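Kundum 租房交接单文本集

说明文件
最后修订：8/21/21

简介

Kundum 是一个中文小型文本集，收录出租房入住和退租时填写的物品交接单，共 287 份，涉及 155 套房屋。每份交接单已转写为纯文本，并按统一的字段拆成条目，可用于研究日常书面语中的物品命名、状态描写和责任表述，也可用来测试表格抽取和短文本归类的程序。

交接单由租赁中介 Roussel 提供纸质复印件，转写、脱敏和标注由 Ornmont 资料室完成。数据包内只有文本，纸质件的扫描图不公开。

为什么收集交接单

住房合同的语料已经有不少，条款措辞比较固定，各家版本差别不大。交接单不一样，多数是中介业务员或房东当场手写，写的人赶时间，字数少，省略多，同一件东西在两张单子上常有两种叫法。床头柜有人写“床头柜”，有人写“床柜”“边柜”“小柜子”，还有人只写“柜”，要靠前后两行才看得出是哪一个。

退租纠纷大多也落在这些词上。“轻微磨损”和“有划痕”在入住单里看着差不多，到了退租时，房东会觉得前者不包括后者。我们最早的打算只是整理一份常用词对照表，给 Roussel 改版空白表格时参考，后来发现单子本身更有用，就按语料的规格重新做了一遍。 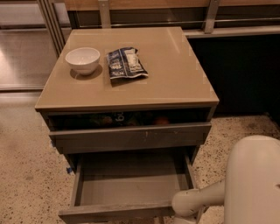 数据来源

原件为 Roussel 旗下门店存档的交接单，均已过保存期限，按该公司的档案规定可以销毁或移交。移交前由门店撕去附有身份证件复印件的页，我们收到的只有表格页和手写的补充页。

表格有新旧两版。旧版只有三栏：物品、数量、备注。新版加了“所在房间”和“退租时状态”两栏，备注栏反而变窄了，很多人写到格子外面，或者接着写在背面。两版在数据里用 form 字段区分，旧版记为 old，新版记为 new。

合租房的单子按间填写，客厅和厨房等公用部分另附一页。如果附页缺失，对应记录的 shared 字段为空值，不是 no。使用时请把这两种情况分开处理，我们自己的统计脚本早期就在这里出过错。

文件结构

数据包解压后有以下内容：

records.tsv　主文件，每行一个条目，制表符分隔，UTF-8 编码，无 BOM
forms.tsv　每行一份交接单，记录表格版本、入住或退租、房屋编号
labels.tsv　标注结果，按条目编号与主文件对应
double.tsv　双人标注部分的两套原始结果
variants.txt　物品异名表，每行一组，组内以竖线分隔
rules.txt　标注规则全文
changes.txt　历次改动

主文件的字段

form_id　交接单编号
line　条目在原单上的行次，从 1 开始，空行不计
room　房间，原单没写的留空，不根据物品推断
item　物品名称，照录
qty　数量，照录，包括“若干”“一套”“几个”
note　备注，照录
back　条目写在背面时为 1，否则为 0
edit　条目有涂改时为 1，否则为 0

数量一栏没有换算成阿拉伯数字。“一对”“两只”“2”都保留原样，因为量词本身也是不少使用者要看的东西。需要数值的，可以自己写一个转换函数，“若干”和“几”建议按缺失处理。

转写规则

照录是基本原则。错别字不改，如“床店”（床垫）、“洗衣几”（洗衣机）；繁体和简体混用的也不统一。能够确定本意的错字，在 variants.txt 里归入对应的组，主文件不动。

标点按原样录入。手写单子里逗号和顿号经常分不清，凡是两种都有可能的，一律录为顿号。这条规则是转写到中途才定下来的，之前的部分已回头改过，但可能有遗漏。

看不清的字用“□”代替，一个字一个方框；连字数都看不出来的，用“□□□”表示，不代表恰好三个字。划掉的内容如果还能认出来，放在全角方括号里，后面接改写后的内容。例如：

空调遥控器　［2］1　［好］缺后盖

两个人先后用不同颜色的笔填写同一行，常见于退租时直接在入住单上补写。后补的部分前面加“＋”号。复印件多为黑白，笔色只能凭深浅判断，拿不准的不加号。

脱敏

姓名、电话、门牌号和小区名称全部替换。姓名换成“某甲”“某乙”，同一份单子里保持对应，不同单子之间不对应。电话换成“［电话］”，地址换成“［地址］”。房屋编号由我们重新编排，和 Roussel 的内部编号没有关系，同一套房子先后几次出租使用同一个编号，方便做前后对照。

家电的序列号、水电表的户号也已去掉。表底读数保留，因为“水表底数”一类条目在单子里占的比例较高，去掉读数后语句不完整。我们认为单凭读数找不到具体住户，如有不同看法请来信。

补充页里有少量和交接无关的内容，例如提醒对方收快递、约定时间取钥匙。没有涉及隐私的照录，其余删去，删去处标“［略］”。

标注

每个条目标一个类别，共 6 类：

数量　只说有无或多少，如“衣架 8 个”
外观　说表面情况，如“桌面有烫痕”
功能　说能不能用，如“左侧灶头打不着火”
清洁　说脏净，如“油烟机未清洗”
约定　说双方商定的事，如“旧沙发房东自行处理”
其他　以上都不合适的

一个条目里同时出现几种情况的，按备注中最先出现的标。比如“抽屉滑轨松，面上有胶印”，标为功能。这样做会损失一部分信息，但比多标签容易保持一致。想做多标签的使用者可以在“，”“、”“；”处把备注切开重标，我们试过，大多数能切得比较干净，“玻璃面板有磨损、裂”这一类除外。

“正常”“完好”“OK”“√”单独出现时，对电器标为功能，对家具标为外观。电器和家具的划分见 rules.txt 附表。窗帘轨道、淋浴房、晾衣架归在家具里，灯具归在电器里。智能门锁在旧版规则里是家具，现在归电器，相关条目已经重标。

从全部交接单中抽出 100 份由两名标注人员分别独立标注，分歧处由第三人裁定。labels.tsv 中用的是裁定后的结果，两人的原始标注在 double.tsv 里。分歧集中在外观和清洁之间，典型的如“墙面发黄”“台面有印”“玻璃花”。如果研究要用到这两类的边界，请务必看原始标注，不要只看裁定结果。
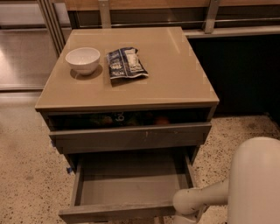 异名表

variants.txt 把指同一种物品的不同写法归为一组，组内第一个写法为常用名。归组时只看物品名称和所在房间，不看品牌。以下几组容易引起误会，单独说明。

床头柜｜床柜｜床边柜｜床头小柜　“边柜”没有归入，因为在客厅里它指另外的东西。只有在房间栏写明卧室时，脚本才会把它并进来。

电视柜｜地柜　“地柜”在厨房里指橱柜的下半部分，处理方法同上。

被芯｜被子｜棉被　被套单列一组。有的单子写“被子一套”，包括不包括被套没法判断，归在被子里。

排插｜插排｜插线板｜拖线板｜接线板　写法最多的一组，和填写人的家乡可能有关系，但我们没有填写人的籍贯资料，不能据此下结论。

热水壶｜电水壶｜烧水壶｜电热壶　“水壶”单独出现时没有归组。

门卡｜门禁卡｜蓝卡｜感应卡　电梯卡单列。有些小区门禁卡和电梯卡是同一张，单子上写成“门卡（带电梯）”，归入门卡。

已知问题

入住单多，退租单少。很多住户退租时双方口头确认，没有另外填表，或者直接在入住单上打勾。要做入住和退租的对照，请先用 forms.tsv 筛出两种单子都齐全的房屋。

填写习惯和业务员有很大关系。同一个门店的单子措辞相近，有时连行次都一样，应该是照着上一份抄的。随机划分训练集和测试集会把同一人写的单子分到两边，结果偏高。建议按房屋编号划分，能按门店更好，forms.tsv 中的 shop 字段是经过替换的门店代号。

复印质量不一致。旧版表格有一批复印时偏了，最右侧的备注栏缺最后一两个字，这些条目没有补字，末尾加了“□”。

背面的内容可能有缺。移交时有的门店只复印了正面，我们无从得知背面有没有字。back 字段为 0 只说明该条目不在背面。

“数量”类条目过多，占了标注结果的大头。直接报告总体准确率意义不大，请分类别报告。

原单中有些计数明显有误，例如单人间写“床垫 11 张”，多半是“1”写重了。照录，不改。

不适合的用途

本文本集不能作为判断押金纠纷的依据，也不能用来推断某类物品的实际损坏率。单子上没有写的损坏不等于不存在，写了“完好”的东西也未必有人仔细看过。

不要尝试把记录和具体房屋或个人对应起来。如果在文本里发现遗漏的个人信息，请告诉我们具体的 form_id 和 line，不要在公开场合贴出原文。

读取

主文件可以用任何支持制表符分隔的工具打开。用电子表格软件打开时，请把所有列设为文本格式，不然“1-2”会变成日期，以 0 开头的编号会丢掉前面的 0。备注里可能含有半角引号，读取时请关闭引号解析。

数据包里附有 Ornmont 资料室写的一个检查脚本 check.py，运行后会核对三件事：条目编号有没有重复，标注和主文件是否一一对应，脱敏标记是否成对。脚本只依赖标准库。改动过文件再分发的，请先跑一遍。

许可与引用

文本和标注可以免费用于研究和教学，允许修改和再分发，须保留本说明文件并注明改动。商业使用请先联系 Ornmont 资料室。空白表格的版式属于 Roussel，不在许可范围内。

引用时写明名称和修订日期即可，格式如下：

Ornmont 资料室，Kundum 租房交接单文本集

镜像

Hollurov 镜像站保存有同样的数据包，更新比主站晚。两边校验值不同时以主站为准。旧版数据包不再提供下载，需要复现早期结果的可以来信索取。

改动记录（摘要，全文见 changes.txt）

本次修订
智能门锁相关条目改归电器，重标受影响的“正常”“完好”条目。
异名表增加“感应卡”，拆开“衣柜”和“衣橱”后又合并，组号有变化。
新增 edit 字段。
修正一批把“拖把”误录为“拖吧”的条目，核对复印件后确认是转写错误。

上次修订
门店代号重新编排，旧代号作废。
备注栏中的全角空格统一为半角。
补录新版表格背面的条目，新增 back 字段。

待办

目前有将近 6 份补充页还没有找到对应的主表，暂未收入。“约定”类里有一部分涉及维修费用由谁承担，考虑单独分出来，规则还在讨论。厨房小件（碗、盘、勺、砧板）的异名没有整理完，欢迎来信补充写法，来信请附上出现该写法的完整条目。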